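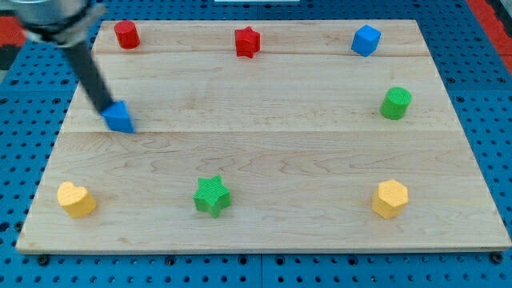

Zanetti bench arm, reviewed after a season at Grendberg
24 December 2021, by the Jistside workshop desk

We have had the arm on block sorting since April. It handles 723 pieces a shift, slower than two people but steady. Triangles took longest to set up — around 15 tries.

Sorters now check and load instead of picking. Wrists are better, chat is worse. Training took 90 minutes each. Worth buying if you keep the staff.

Comments
Does it cope with stars?
Ours went back. Too slow.

Contact Jistside | Back to top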